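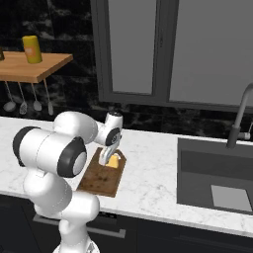
*Kitchen scene, arm over the cutting board with the gripper at the small yellow block.*

# Sturau Kitchen: Scene and Episode Rules

Rules for anyone adding, editing or reviewing episodes in the Sturau kitchen set. All episodes are rendered in simulation. The set currently holds 600 episodes, split between the Biswood and Tapia task lists. If a rule here conflicts with an older note in the repo, follow this file.

## Scope

Covered:

- tabletop pick and place with one arm
- moving items between the counter, the cutting board and the sink
- pushing and turning small items in place

Not covered: opening cabinets, running water, cutting, anything with a person in the workspace. Please don't file episodes of these under a nearby task name. They go in a separate set or nowhere.

## Before recording

1. Load the scene from the pinned Utura build. Don't mix builds within a batch.
2. Reset the arm to its home pose and let the physics settle for 3 seconds.
3. Check that no item overlaps another or sinks into the counter. Small items on the cutting board are the usual trouble.
4. Write the task sentence before you start. Name the item, the action and the target, in that order.
5. Look through every view you plan to save. It's fine for the arm to hide part of an item during a grasp. An item that stays hidden for the whole episode needs another view or another layout.
6. Leave the background items in. The shelf containers, hanging utensils, knife block and tulips are part of the scene, and removing them changes the set. Keep the path of the arm clear of the vase and the sponge unless one of them is the target.

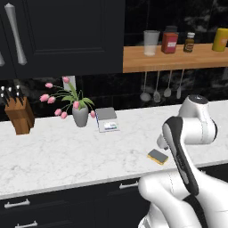 ## During recording

- One task per episode. Stop when the arm has let go and moved clear of the item.
- No teleporting items after the first step.
- Contact with the wall, shelf or faucet ends the episode. Mark it `fail_contact` and keep it.
- A dropped item may be picked up again once. After a second drop, mark `fail_drop`.
- Don't change the lights or textures partway through.

## Labels

| Field | Required | Notes |
|---|---|---|
| `task` | yes | plain sentence, lower case |
| `target` | yes | item name from `items.txt` |
| `result` | yes | `ok`, `fail_contact`, `fail_drop`, `fail_other` |
| `build` | yes | full Utura build string |
| `comment` | no | needed for `fail_other` |

Use the name in `items.txt` even when it looks wrong to you. If you think a name should change, open an issue and leave the labels alone until it is closed.

## Review

Each episode is checked by a person who did not record it. The reviewer plays it through at normal speed, compares the final state with the task sentence, and sets `result`. Scripts may suggest a result but can't set one.

Failed episodes stay in the set. Don't rerun a task and overwrite the first try.

## Known issues

- Episode 305 has the wrong `target`. Fixed in the label file, not in the archive.
- 11 Tapia episodes have no `build` string. Skip them if you compare across builds.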